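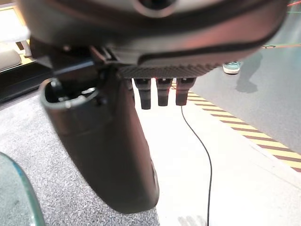 Ticket 3136, Staren front room
Opened August 23, 2023 by Thaís Teixeira

Problem: the round glass table rocks when anyone leans on it. Started after the gray speckled carpet was relaid in March. Base screws checked, all tight. Moved the table 29 inches toward the window, same result. Fruit plate stays on it for now, nothing heavier than the pineapple.
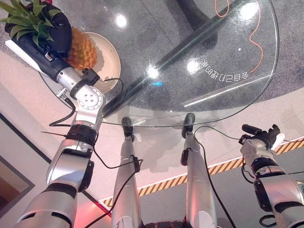 Daiane Camargo: Try felt pads under the base before ordering anything. Ours at Ponine did the same and one thick pad fixed it.

Pads requested from Kongkaew. Ticket stays open.

This site uses cookies. Accept / Manage settings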